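Folding Big Printed Cloth Without Losing Your Mind
Project report, Flemden textile workshop, summer term
5 August 2024

So my project started with a dumb question. Why does a big printed cloth never fold back the way it came out of the packet? I have wanted an answer ever since I tried to put away a wall hanging in my dorm and ended up sitting on it to get it flat. My group at Flemden had to pick something "ordinary and testable," and folding seemed like both!

I did 13 folding sessions over 6 afternoons, always with the same piece, a night sky on one side that runs into a flowery green field on the other. I named it Barkik after the little stall where I bought it (the name stuck, and now it is on all my spreadsheets). Every session began with the cloth bunched up, and I had to get it spread out before I could fold anything.

Spreading was the part I had totally underestimated. My plan gave it one line — "lay cloth flat" — and it ate up more of my afternoons than the folding did. The slippery green end was the worst, because every time I pulled on the blue end the green just slid into new creases. 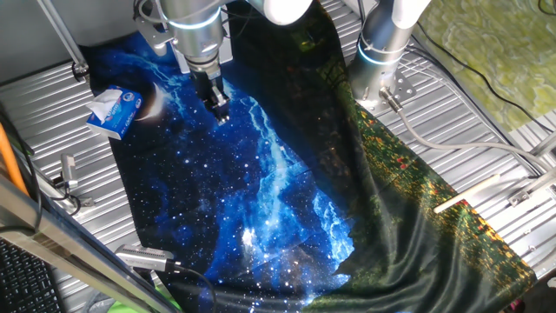

What helped most was using the print as a map. The line where the blue meets the green goes across on a slant, so it is useless as a fold line (I tried, twice, and got a lopsided kite). The moon is much better. I started finding the moon first, smoothing from there down through the stars, and leaving the green for last.

I also compared two ways of folding. The Jendberg fold is halves, then halves again, and the Ostrowski fold is long thirds and then a roll. My best Jendberg time was 90 seconds and it looked great until I picked it up. The roll was slower but stayed together in the drawer, so that is the one I would use at home.

If I did this again I would try a cotton cloth too, and write my notes right away instead of after dinner. The full log is 1,358 words and goes in the appendix, spelling mistakes included.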